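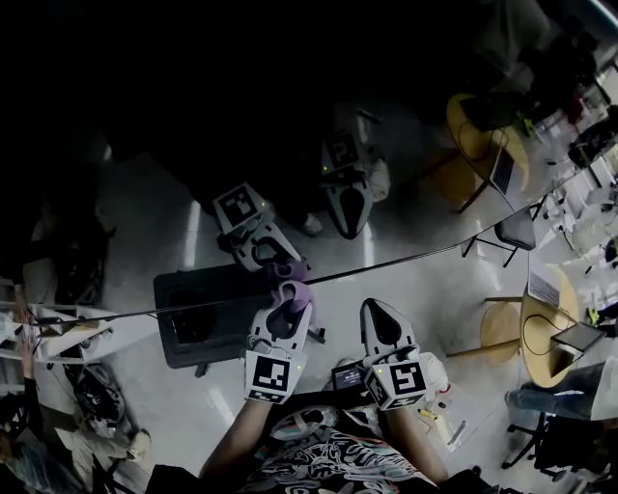

Lorik Cast Database: Listing FAQ
Last updated: February
2 min read

Where do the heights come from?
Most are taken from agency sheets. Where two sheets disagree, the lower figure is listed and the entry is marked "disputed."

Are heights measured with shoes on?
No. Agency figures are assumed to be barefoot. Costume department figures usually include shoes and are not used.

How do I convert the listed figure?
Multiply feet by 12, add the inches, then multiply by 2.54 to get centimeters. Results are rounded to the nearest whole number.

Why is an actor missing?
A performer needs 6 screen credits to be listed. Stage work at Neltcombe or Khunthong counts toward the total if a program can be supplied.

How long can a biography be?
Up to 800 characters. Longer text is returned to the sender.

Can I request a correction?
Yes. Use the Tultever form and attach one source. Fan estimates from photos are rejected. Requests are handled in the order received.

Are ages shown?
Only when the performer or agent has supplied a birth year.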